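Leave the Benches Where People Sit

By Zlata Fedoruk

Since two years I walk almost every morning through the square in front of the old Tsuchiya warehouse in Villdale. I am not an architect. I worked as a draftswoman in another country, and when I moved here I kept the habit of looking at how places are made. So I went to see the model of the new square, which the city shows in the library until the end of September, and I want to write why I am against one part of it.

The plan comes from the office Cellthorpe. It is a serious work and I don't want to be unfair. The paving will be repaired, the drainage will be new, and the ugly wall on the Kirnow Street side will be lowered so that one can see the trees from the bus stop. All this I support. My problem is with the seats.

Today the square has old benches with backs and armrests. They are placed along the south side, close to the shops, and they are full from ten in the morning. In the plan they disappear. We get one long curved line of stone, 93 meters, without back, going through the middle of the square. In the drawings young people sit on it with crossed legs and a laptop. It looks beautiful from the air. But we don't live in the air.

Noboru Kikuchi, the lead designer, explained at the presentation that the line "gives the square one clear gesture." I have thought much about this sentence. A gesture is something you make to a person who looks at you. A person with a bad hip does not look at the square, she wants to sit down in it, and afterwards she wants to stand up again, and for this she needs something to push on with her hands.

I asked also about shade. The line is in full sun from noon. The answer was that 2 new trees will be planted at its east end and they will be large one day. My neighbor Pravesh Tshabalala is 81, and he said to me on the stairs that he will be glad to hear how it goes with them.

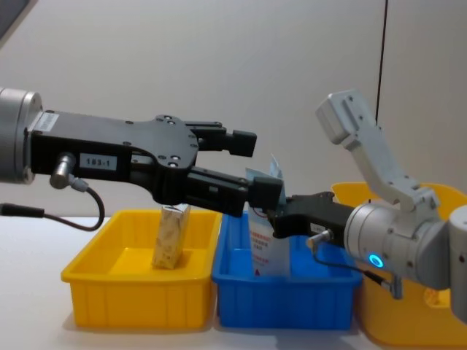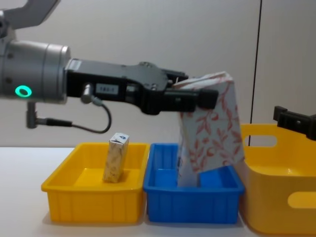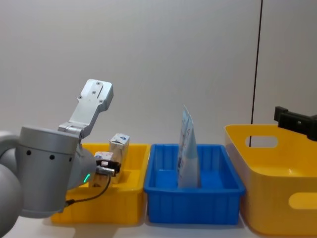

I know what some readers will answer, that every change in a public place meets people who want to keep everything. Maybe I am a little like this. But 325 persons wrote comments to the city, and when I read the ones that are public, most of them liked the new paving and asked only for backs on the seats. It is a small wish. A stone line can have wooden backs on a part of it, I have seen this done in other towns and it was not ugly. And the south side has enough room to keep a few of the old benches next to the shops.

Solène Rolland from the planning department wrote me a polite letter in which she says the seating "remains open to adjustment." I hope this is meant seriously. The comments close on 1st September, and the form is at the library desk, beside the model. It asks for your address and has space for half a page. Please write down where you sit now, and at what hour.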